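About Kindeo 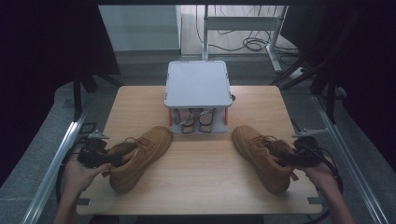 Kindeo is a small school for shoe repair and leather care. It was opened by Styliani Liapis and Hartmut Voß, who met when both were working for a repair shop called Christodoulou and were both tired of sending customers home with the words "buy a new pair". In the first year they had 2 students and one sewing machine. The program has grown, but the first lesson is still the same. Every student begins with a plain lace-up work boot, for example in tan suede with a darker rubber sole, and must learn how the stitched panels are joined before any tool for cutting is allowed. Suede is a difficult teacher. It shows every drop of glue and every wrong brush.

Our main course takes 10 weeks and begins each January. The group meets in the evening, so it is possible to keep a job during the course. We teach resoling, heel work, stitching by hand and by machine, changing of eyelets and zippers, dyeing, and the cleaning of suede and nubuck. There is also one week for talking with customers and for setting prices. Students ask us every year to make this week longer, and we are thinking about it.

Our teachers

Styliani Liapis leads the course and teaches stitching. She learned the work from her uncle and later made dance shoes for a theater.

Hartmut Voß teaches soles and heels. He is strict about glue — please wait the full time before you press.

Efthymia Spanos is responsible for color and for suede. She also answers the letters from people who put their boots in the washing machine.

Horațiu Buzatu repairs our machines and gives the short class on machine care.

Where we are

The school is on the ground floor of the old Staver building, at the side of the yard. Please ring the lower bell. Visitors are welcome when there is no class, but write to us first. If you wish to have shoes repaired by students, we take a limited number of pairs during the course, and you pay only for the materials. We cannot promise a date for these repairs.

Fotini Gkikas in the office will gladly answer questions about fees and free places.

We use cookies to remember your language and to count visits to this website. By continuing you accept our cookie policy. Accept / Settings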